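Week 4 notes: Small things, and where they go

Hi all. A few of you asked me to write up what I rambled through in class, so here it is, in more or less the order I said it. Bring it back next week because we'll be marking it up.

We started with the drawer problem. Everybody has a drawer (or a shoebox, or the bottom of a tote bag) where the little stuff lands: tags, clips, blocks, loose keys, the spare button that came with a coat you gave away in January. I told you mine had 81 things in it when I finally tipped it out on the floor, and I want to repeat that I did not go looking for a bad drawer! It was my nice one.

The method we're using is the one from the Stusero packet, pages 2 and 44. Page 2 is the sorting sheet. Page 44 is the blank label grid, and yes, you can photocopy it as often as you like. If your packet is missing page 44, you have the first printing, so come see me and I'll hand you a loose one.

Okay, the steps. Clear a surface first. A floor is fine, and I like it better than a table because things don't roll off. Pick something plain or pale so that small colored things show up. Then take one item out, put it down where you can see it, and decide what it is before you decide where it lives. People skip that part all the time. They'll say "that goes in the kitchen" when they haven't worked out whether it's a bag clip or half of a hair clip.

Color came up a lot in the discussion. Obinna Okeke made the point that stripes and strong color bands are doing a job for us, and I think he's right. If a tag is plain gray you have to pick it up and read it. If it has two or three bright bands, you know which set it belongs to from across the room, even if it's folded or standing on its edge.
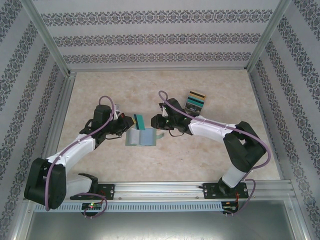
So when you make your own tags for the homework, choose your colors before you choose your words. Two or three bands is plenty. I tried five once and couldn't remember my own code by lunchtime. Dark next to bright works well, and two similar greens next to each other is asking for trouble (I still have a box of holiday lights filed with the garden twine).

A word on size, which we ran out of time for. Make the tag big enough to pinch. If you have to scrape at it with a fingernail, you'll stop using it inside a week. Fold it over once if the paper is thin, so there's something to get hold of.

Then there was the argument over the Grerkitz boxes versus the Derkar trays! I said I'd stay neutral and I didn't, sorry. I like the trays. They're open, they're shallow, and I can see everything without taking a lid off. But if you share a home with a cat or a toddler, get the boxes. The reading by Queiroz comes down on the side of boxes too, mostly on account of dust, and you should read it even if you skim the middle section, which is all about an archive with 3,325 items in it. Your drawer does not need an archive. Read the start and the end.

For next week:

Tip out one drawer, or one box, or one bag. One!

Fill in the page 2 sheet as you go. Messy handwriting is fine, I just need to be able to tell what the categories are.

Make tags for your three biggest groups and bring them with you. We're going to swap and see if your neighbor can guess your system with no help from you.

If you get stuck on the "don't know what this is" pile, put it in an envelope and bring that too. We'll spend the last part of class on those, and I've got a couple of mystery pieces of my own to add.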